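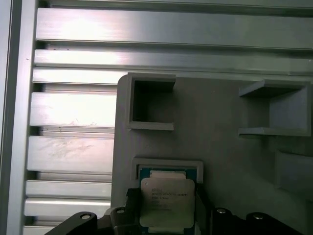
Our club should stop grading itself on speed. I have coached student robotics at the community college in Escobar for long enough to have seen three different contests come and go, and the one we enter now, the Batance assembly challenge, is the best of them. It asks an arm to put a processor into a socket. Teams score points for every chip seated and lose points for every second used, and the second half of that rule has taken over the whole season.

Our students spent most of January on shaving time. They rewrote the approach path, raised the joint speeds and cut the pause before the last bit of travel. The practice log has 889 attempts in it. Almost 500 of those came after the first program that worked well, and the success rate in that stretch went down. Anyone reading the log can see it. The students saw it too, and kept going, because the team from Plollska had posted a faster run.

Placing a chip is a job where a slow arm is a perfectly good arm. A person who builds computers takes care over that step and lets everything else go quickly. The students know this from building their own machines. I would like them to be allowed to bring that sense into the club room on Tuesday nights.

Roxana Chambi, one of our second-year students, wrote a program that looks at the chip again just before lowering it and corrects the angle. It adds several seconds. Under the current scoring it put us behind two teams that missed more often than we did. She learned more from writing it than the rest of us learned from a month of tuning, and she can explain every line of it. The score sheet has no column for that.

I am not asking for the clock to be thrown out. Mevemis, which runs the regional round, could set a generous time limit and count only good placements inside it. Ties could go to the faster team. That would take one paragraph in the rule book, and the rule book is already 37 pages long.

Until the rules change, we will run the slower program at our own meetings and enter it in the spring round. We may lose places for it. The parents who pay for the bus have been told.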